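Gavar beginner ukulele class set – review after one school term

I teach music at a small primary school, and in the afternoon I also lead a music club which anybody from grade three to grade six can join. For two years we had only plastic recorders and one electric piano with a broken key. Then our school received some money from Zundoleo, a transport company which has its office near the bus station and likes to support schools in the district. It was enough for one class set of instruments. My colleague Prapai Srisuk wanted hand drums. I wanted ukuleles. The principal listened to both of us and chose ukuleles, mainly for reasons of noise.

The set I am reviewing is the Gavar class set for beginners. It has 48 soprano ukuleles, a soft bag for each one, a box of spare strings, 2 clip-on tuners and a teacher's book. We have used it since February, four afternoons every week, and I think this is long enough to have an opinion.

First impression

The instruments came in eight large boxes, six in every box, and each ukulele was already in its bag. None was broken. One had a tuning peg that turned without holding the string, and I tightened the small screw at the end of it with a screwdriver from home. After this it was fine. I mention it because the teacher's book does not say anything about this screw, and a new teacher may think the instrument is faulty and send it back.

The strings were not tuned when they arrived. This is normal, but please understand what it means with 48 instruments. New nylon strings stretch for many days. I tuned all of them on the first evening, and the next morning they were all flat again. I did this for a week. In the second week my older students learned to use the tuner and they helped me, which became a kind of lesson in itself. They now hear very well when a string is too low.

Sound

For the price, the sound is pleasant. It is a little thin when one child plays alone, and the first string has less voice than the others. When a whole group plays a C chord together, you forget this completely. The intonation is correct up to the fifth fret on nearly all of them. Higher than this it goes sharp, but my students do not play there, except two girls in grade six who want to play melodies from films.

I compared one of ours with the Dallness soprano, which I own myself and which costs more than double. The Dallness is louder and the notes stay longer in the air. I let the children listen with closed eyes and vote for the one they liked. The Dallness won, but many of them chose the Gavar and said it sounded "more happy". I don't know what to do with this information, but I write it here. 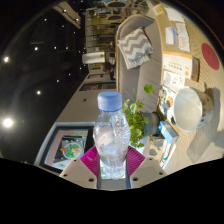
Strings are the weak point. In one term we have broken or lost so many that the box of spares is almost finished. The third string goes first, always near the bridge, and I believe there is a sharp place in the small slot where the string is fixed. On some instruments I rubbed this slot gently with very fine sandpaper and those strings are still alive. The company should do this in the factory. I wrote to them and received a polite answer after nine days, with a free packet of strings but no word about the slot.

Size and comfort for children

The neck is narrow enough for an eight-year-old hand. My smallest student can reach the F chord without pain, and G takes her some more time, as it does for everybody. The edges of the frets are smooth. I checked this carefully, for the reason that a previous cheap guitar in our school had fret ends like a saw.

The back of the body is very slippery against a school shirt. Children sit with the ukulele and slowly it travels down to their knees. A strap would solve it, but there is only one strap button, at the bottom, and no second one near the neck. We now put a piece of the rubber net which is sold for kitchen drawers between the shirt and the instrument. It looks a bit funny and it works.

The bags

I expected more. The cloth is thin, with a very small amount of padding, and the zipper is the kind that opens behind itself when a child pulls it quickly. Seven bags have already a broken zipper. Also, all bags are the same dark blue, and there is no window or pocket for a name card. I sewed numbers on them during the school holiday with help from Nuanchan Ongart, who teaches grade four and is much faster with a needle than me. If you buy this set, prepare your labels before the first lesson. With unmarked bags, it takes a quarter of the lesson to decide which ukulele is whose.

The teacher's book

It has 107 pages and it is better than I expected. The chord pictures are large. The songs go in a sensible order, starting with two songs on only one chord, and there is a rhythm exercise at the start of every chapter which I now use with my recorder group also. The English is simple. Some of the songs are unknown to children here, so I replaced them with local ones that use the same chords, and this was not difficult.

What I miss is any advice for a mixed group. The book thinks that all students begin on the same day and learn at the same speed. In my club a new child may come in the middle of the term, and I had to write easy parts for them myself. One page about this would be a big help.

The tuners

They are clear to read and the batteries are still the first ones. However, 2 tuners for 48 instruments is too few – there should be one in each box at least. We bought four more from Thaweesak, the music shop behind the market, and now the beginning of the lesson is not a long line of children waiting.

Price and who should buy it

We paid 3,000 for each group of six, with delivery. Single ukuleles of this level cost a little more in the shop, so the saving is real but not very big. The more important thing is that all instruments are the same. When I say "put your finger here", it is the same place for everyone, and a spare string fits every one of them.

I would recommend the set to a school or a club which starts from zero and has at least one adult who is patient with tuning. For a child who plays alone at home, I would buy one better instrument. And if your students are older than twelve, look at the concert size, because big fingers become crowded on this neck.

Good: correct intonation in the low positions, smooth frets, useful book.
Not good: bags, too few tuners, sharp string slot, only one strap button.

My score is four from five. Our next concert is at 2 in the afternoon in the school hall, with all the grades together, and Prapai will play the one drum we have.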